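Flullden Home Forum > Laundry > Towels and mixed loads

pink towels, do they really need their own wash?

wansteadmok
Bought some salmon pink towels at the end of last month and I'm still not sure how to wash them. The label says wash separately but doesn't say for how long. They're soft and a bit fuzzy and I'd like to keep them that way. I have one basket for everything and no room for another. 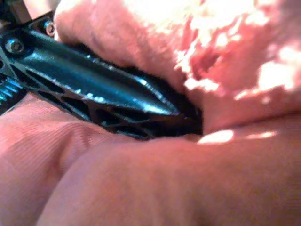 My machine is a Zimberg front loader, spin goes up to 900. Is three washes alone enough before they go in with other stuff?

Sinéad Brophy
Three is plenty. I did two with mine and they were fine. Skip the fabric softener, it leaves a coating and they stop drying you properly.

dovetail_jo
Disagree on two. Pink and red keep letting go of color for a long time. Wet a corner, press it on a white rag, and if the rag comes away pink they stay on their own.

Sinéad Brophy
The rag test is fine, but I wouldn't run a whole cycle for a couple of towels every week until May. Put them in with the darks.

wansteadmok
Darks is what I had in mind. We have a lot of navy, and a few red things. It all comes out of the same wicker basket.

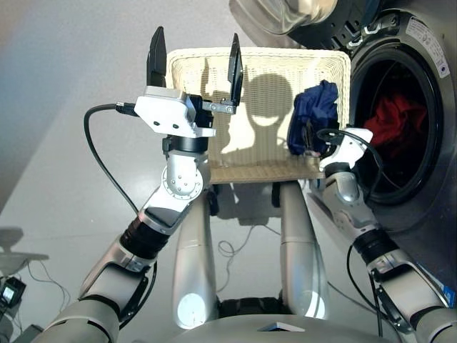 Would you go 30 or 40 degrees for that?

dovetail_jo
30 for clothes, 40 for towels, which is my whole argument against mixing them. Towels also rub on everything and leave lint on navy.

pelham3
I mix them at 30 with no trouble. Lint comes off if you shake things out before you hang them. Check the wicker for snags though. Mine pulled loops out of a bath towel until I put a cotton liner in.

wansteadmok
Didn't think about the basket. Will get a liner.

wansteadmok
Update, 21st April. Did the rag test and it came away faint pink, so one more wash alone and then in with the navy at 30.

dovetail_jo
Keep the white socks out of it.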